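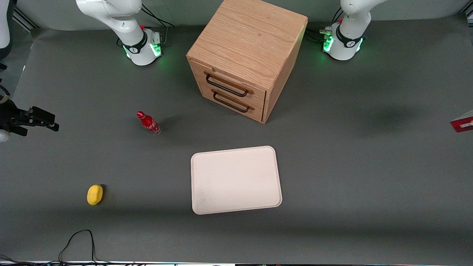 Pinça fecha ao lado da garrafa quando ela está deitada na diagonal

Projeto de disciplina, dois braços sobre a mesma mesa. A tarefa é pegar objetos pequenos e colocar numa bandeja. Com a garrafa em pé funciona quase sempre. Deitada e torta em relação à mesa, a pinça desce, fecha e um dos dedos empurra a garrafa. Gravamos 32 demonstrações, quase todas com a garrafa alinhada à borda. O controle roda no Primora, versão 2. A entrega é em maio. Gravo mais ou mexo no código?

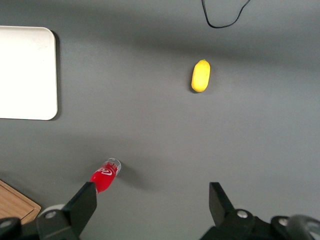 Vista da câmera do punho, dedos abertos, garrafa junto ao dedo esquerdo.

Enviado por Kamel

Tien-fu Chou
As duas coisas, mas comece pela câmera do punho. A garrafa está muito perto do dedo esquerdo e em parte escondida por ele. Se o programa calcula o ângulo nessa altura, calcula com meio objeto. Pare mais alto, com a garrafa inteira visível no vão entre os dedos, calcule o eixo, gire o punho e só depois desça. Quanto às demonstrações, 32 com a mesma orientação ensinam uma orientação. No nosso grupo chegamos a cerca de 100, mudando o ângulo a cada tentativa, e o erro ficou raro. Grave também com o limão em posições diferentes, senão o modelo decora a mesa. E confira a calibração entre câmera e pinça antes de gravar qualquer coisa.

Ashraf Ait Ali
Tive isso no Tultov, era calibração. Refiz e passou.

cumovine_lab
Já tentou abrir mais a pinça? Aqui a gente usa uma garrafa vazia, não sei se muda alguma coisa.

Kamel
Já estava no máximo. Subi o ponto de parada como o Tien-fu disse e o ângulo agora sai certo na maioria das vezes. Vou refazer a calibração e gravar o resto amanhã.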